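3.2 Sorting at shared workplaces

Household collection has been studied at length, but less is known about what becomes of drink containers bought and emptied at work. Rotich and Ostermann surveyed 500 employees in the Dradport district and found that most knew the deposit rules well. Far fewer could say where the nearest return point was. Our own survey, carried out in June, used the same questions and added a section on bottles left in shared rooms (Figure 4).

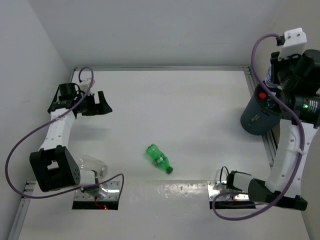 Figure 4. Green plastic bottle on a white work table.

Of the 1000 forms sent out, 33 were returned blank and were left out of the analysis. Respondents who shared a work table with people from other departments were less likely to return a bottle that they had not bought themselves. Several wrote that they did not want to throw away something a colleague might still be using. Akgül describes a similar hesitation in office kitchens, where containers without a name stayed in place longest.

Distance to the return point also mattered, though less than we had expected. Staff on the upper floors of the Bech building, who had the longest walk, reported return habits close to those of staff on the ground floor. Section 3.3 considers whether the size of the deposit explains this result.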